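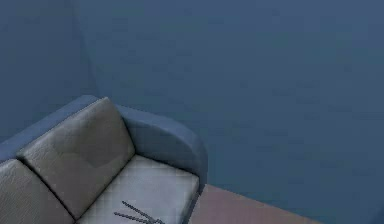 Folie 1: Sofa in Graublau vor graublauer Wand, Computergrafik

Sprechzettel »Ton in Ton: Was Farbe im Wohnzimmer leisten soll und was davon übrig bleibt«
Stand 11. August 2024

Begrüßung kurz halten. Dank an Rajitha Patwary für die Einladung. Gleich zur Sache.

Zum Einstieg eine Frage ins Publikum: Wer hat schon einmal eine Wand gestrichen, weil irgendwo stand, die Farbe beruhige? Hände abwarten. Dann: Und wer war danach ruhiger? Nicht auf Lacher spekulieren, im Januar in Povo kam keiner.

Folie 2, Behauptungen
Blau beruhigt, Gelb macht munter, Grün gleicht aus. Die Sätze stehen in jedem zweiten Einrichtungsratgeber, fast immer ohne Beleg. Wo einer angegeben ist, lohnt das Nachlesen. Meistens landet man bei einem anderen Ratgeber, der auch nichts angibt.
Ich bestreite nicht, dass Menschen auf Farben reagieren. Ich bestreite, dass man daraus eine Empfehlung für ein Wohnzimmer ableiten kann, in dem man isst, streitet, fernsieht und Wäsche aufhängt.
Hier nicht in die Wahrnehmungspsychologie abbiegen. Dauert zu lange und ich bin nicht vom Fach.

Folie 3, die Umfrage von Rekholm
Der Hersteller Rekholm wirbt mit 2.342 Befragten, von denen eine deutliche Mehrheit in »kühlen Tönen« besser entspanne. Klingt nach viel. Bitte langsam vorlesen, wie gefragt wurde: »Wie sehr hilft Ihnen ein kühler Farbton beim Abschalten?« Die Antwort »gar nicht« war nicht vorgesehen. Teilgenommen haben Kunden, die gerade Farbe gekauft hatten. Wer eben einen Eimer bezahlt hat, sagt ungern, dass er nichts bringt.
Falls jemand von Rekholm im Saal ist: gern diskutieren, aber am Ende.

Folie 4, Ton in Ton
Das Argument lautet, Möbel in Wandfarbe ließen einen Raum größer wirken. Kann sein. In sieben Wohnungen, die ich mit Ignacio Urquijo besucht habe, haben wir die Bewohner danach gefragt. Zwei fanden den Raum größer, die übrigen hatten dazu keine Meinung oder wollten lieber über die Heizung reden. Das ist keine Studie und ich verkaufe es auch nicht als eine.
Was in den Gesprächen dagegen ständig vorkam: Licht. Nordfenster, falsche Lampen, ein Vordach, das den halben Nachmittag wegnimmt. Darüber liest man in den Farbkarten wenig.

Folie 5, Kosten
Fächer Darwish und Fächer Asar nebeneinander hochhalten. Beide haben ein gedämpftes Blau, das ich bei Kunstlicht nicht auseinanderhalten kann. Der Aufpreis für Asar beträgt etwa 100 Euro für ein normales Wohnzimmer. Bezahlt wird vor allem der Name des Farbtons. Die Fächer herumgehen lassen, am Schluss wieder einsammeln!

Folie 6, was ich stattdessen rate
Erst die Lampen tauschen, ein paar Wochen so wohnen, dann über Farbe reden. Musterflächen groß streichen und abends noch einmal ansehen. Und wem Blau gefällt, der soll Blau nehmen. Gefallen reicht als Grund.

Mögliche Einwände
Krankenhäuser und Schulen: Dort gelten andere Anforderungen, dazu habe ich nichts untersucht. So sagen.
Feng-Shui: freundlich bleiben, weiter zur nächsten Frage.
»Bei mir hat es aber geholfen«: glaube ich sofort. Nachfragen, ob beim Streichen auch aufgeräumt wurde.

Literaturliste liegt am Ausgang.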